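Section 4: Checking and labeling your episodes in Drolard

By now you should have Drolard installed and the three camera streams showing up in the left panel. If they aren't there, go back to Section 3 and sort that out first, since nothing below works with a missing stream. I'm Gareth, by the way. I wrote most of the tool, and my brother Neville wrote the parts that handle time, so blame us accordingly.

I'll use a table-setting session all the way through this section. It has a tray, a bowl, a saucer, a spoon and chopsticks, and it has broken my code in more interesting ways than any other task we've tried.

4.1 Load the session and set the finger mask

1. Open the Sessions tab and pick your folder. Give it a minute if it's a big one (ours had 198 episodes and the laptop fan had plenty to say about it).

2. Click any episode and choose Wrist View. Scrub to a spot where the fingers are wide apart and over something pale. Dark green fingers against a cream tray is about as easy as it gets for the mask tool. 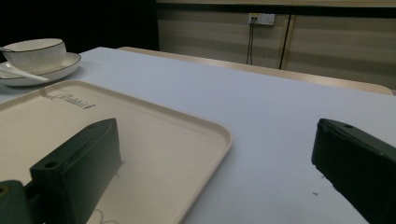 3. Press M and paint over both fingers. Go right down to the bottom corners and get the mount as well. I used to skip the mount, and the tracker would happily latch onto the round hole in it and tell me the camera hadn't moved all day.

4. Press Save Mask, then Apply to Session. The mask belongs to that one camera. Make a separate one for the other wrist, even if the two tools look the same to you.

Caution: Apply to Session overwrites every mask already saved for that camera. There's no undo for this yet. I lost a whole Friday to it, so please copy the masks folder somewhere safe first.

4.2 Fix the thin stuff

Big objects mostly take care of themselves. Thin ones don't. The stock segmenter loves bowls and trays, but hand it a pair of white chopsticks lying on a light tray and it'll merge them into the tray, or into each other, depending on its mood.

5. In the Objects panel, find the thin object and open its settings. Drop Minimum Region to 40. The default is tuned for mugs and boxes and it throws away anything skinny.

6. Turn on Split Parallel. I added this one for chopsticks and then found it's great for pens too!

7. Scrub through and look at the colored outlines. You want one outline per stick, all the way to the tips. If something dark crosses over them, let the outline break there. Don't paint through it - the tracker joins the pieces up later, and it does a better job than my mouse hand.

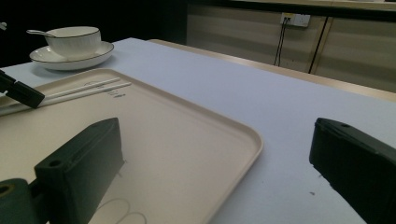
Figure 4-2. Wrist view with two parallel chopsticks on the tray, a good test for Split Parallel.

Note: printing on a tray can show up as its own little object. Select it and press Delete, or mark it Surface if you want the tracker to use it as a landmark. I nearly always go with Surface.

4.3 Line up the head view

The head view is where you mark grasp and release, because you can see both tools at once. The wrist views are then cut to match.

8. Switch to Head View and press T to show the tag overlay. Each gripper's top plate should get a set of axes drawn on it. If the axes jitter, raise Smoothing to 16 and leave it there.

9. Step forward until the fingers have closed on the object, and press G. Step to where they let go and press R. Mark each hand separately. An open hand gets no mark at all, so leave its track blank.

10. Click Align Streams. Neville's code compares the motion in all three views and shifts them to match. Anything over 30 milliseconds gets an orange flag, and I'd look at those by eye before you export.

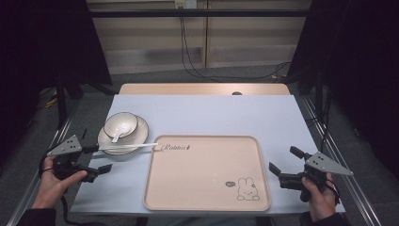 Do I have to mark grasps by hand in every episode?
Only in the first few. Once you've marked a handful, Drolard suggests the rest from finger width, and you press Enter to accept each one or drag it to where it should be.

11. When the flags are cleared, press Export. The files land in the session folder under "out", and Section 5 picks up from there with the training config.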